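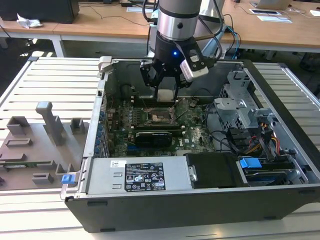 Stopped at the port and they kept my phone - is this normal now?

Nevus Forum > Rights and Law > Travel and borders

marshlight
Posted 2024-11-04

Long time reader, hardly ever post. I came back on the Soler night ferry with my sister, got waved out of the foot passenger queue and ended up in a side room being asked where I'd been, who I'd stayed with, what I thought about this and that. No arrest, no suspicion mentioned. They said it was Schedule 7 of the Terrorism Act 2000 and handed me a leaflet.

Then they wanted the PIN for my phone. I asked what would happen if I said no and was told that refusing could be an offence in itself, so I gave it to them (I was tired and my sister was stuck outside with all the bags). They took it away and I went home without it!

I teach evening classes. I've never been in trouble for anything. Has anyone had this, and did you ever find out why?

pennyfarthing31
Same thing happened to my brother-in-law, different port. He wrote three letters and never got a reason out of anybody. They don't need one, that's the trouble. Most police powers need some kind of suspicion, even a flimsy one, and this one doesn't.

They can hang on to your property for up to seven days for examination, longer if they think it's needed as evidence. Write down everything you remember while it's fresh. Times especially.

Old_Tiller
I'll be the unpopular one then. I worked on the ferries for 20 years and saw plenty of people pulled aside, and nearly all of them were on the next bus into town. A port is a border. You get your suitcase opened and you don't complain, so why is a phone different? If they had to wait for solid grounds every time they'd never stop anyone worth stopping.

marshlight
Because my suitcase had jumpers in it! My phone has my doctor's letters, photos of my nieces, messages from students who told me private things. I'd have let them go through the jumpers all night.

Svyatoslav Moroz
Agree with marshlight, and I'd add that it's other people's privacy too. Everyone who ever messaged you has been searched as well and they don't know it.

One practical thing. If you are detained and not just questioned at the desk, you're entitled to ask for a solicitor, and you can have someone told where you are. Did they say the word "detained"? It matters which side of that line you were on. The leaflet should cover it, so dig it out.

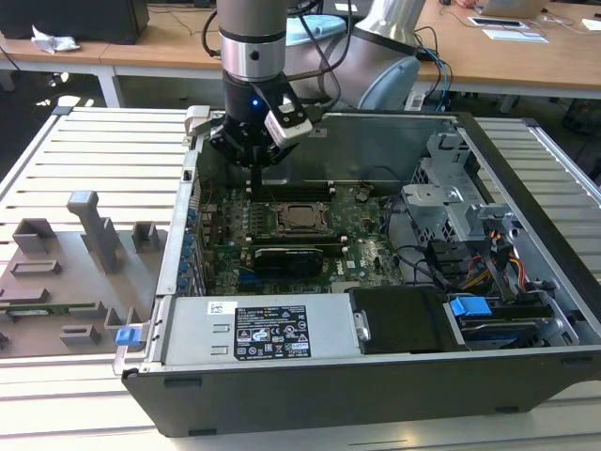
Open desktop tower, side panel off

marshlight
I think so? There was a form, and somebody said "from now you're being detained", but by then I was mostly thinking about the last bus. I didn't ask for a solicitor. I feel a bit daft about that now.

Nives Lombardi
Don't feel daft, hardly anyone asks. I helped on the advice desk at Caruso for a good while and the usual answer was "I thought it would make me look guilty".

What I'd do, in this order:
Ask in writing for the return of the phone, and keep a copy.
Ask whether the contents were copied, how long the copy will be held and who can see it.
Make a subject access request. You may get very little back, but a refusal on paper is still worth having.
If you think you were picked out for your name or your religion, say so in a formal complaint and get proper legal advice before you send it.

I'm not a solicitor, so please see one. Plenty of law centres will give you a first chat for nothing.

Old_Tiller
All sensible, no quarrel with any of that. I do think a copy ought to be wiped if nothing's found. I just don't buy that the power itself is rotten. There's an independent reviewer who publishes reports on it, which is more than you get in most countries.

pennyfarthing31
A reviewer who reports on the totals doesn't help the one person sat in the room though, does it? You can't argue your case if you haven't been told what the case is. My brother-in-law has been stopped twice more and he now allows an extra hour for every trip - he's just got used to it, and I find that sadder than the first time.

Old_Tiller
Fair. Three times with no reason given would annoy me as well.

brusia_dave
Does this apply to computers too or only phones? I take a laptop to Brusia for work and it's got client stuff on it. My boss says to travel with a blank one and I thought he was being dramatic.

Svyatoslav Moroz
Anything you have with you, Dave. Laptops, cameras, memory sticks. If it's confidential material for clients, ask your firm for written instructions before you go, and tell the officer at the start that it's confidential. Your boss has a point.

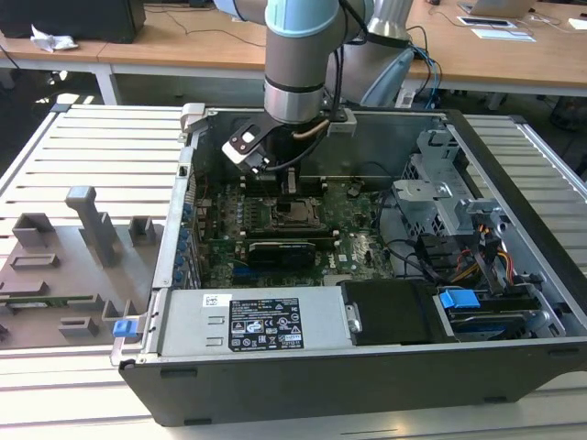 Dell motherboard in its case

brusia_dave
Right, humble pie for me then. Will ask him tomorrow.

marshlight
Small update. I rang the number on the leaflet and was told the phone will come back by courier, with a signature needed, no day given. I asked if it had been copied and the chap said he "wasn't able to discuss that", so I've posted the letter Nives suggested and I've got an appointment with the law centre on the 11th.

My sister wants me to let it drop. I might have done, before I read what pennyfarthing wrote.

Nives Lombardi
Good luck with it. Take the leaflet and the form with you, and change your passwords in the meantime, email first.

pennyfarthing31
And let us know what they say about the copy. My brother-in-law's still waiting on his answer.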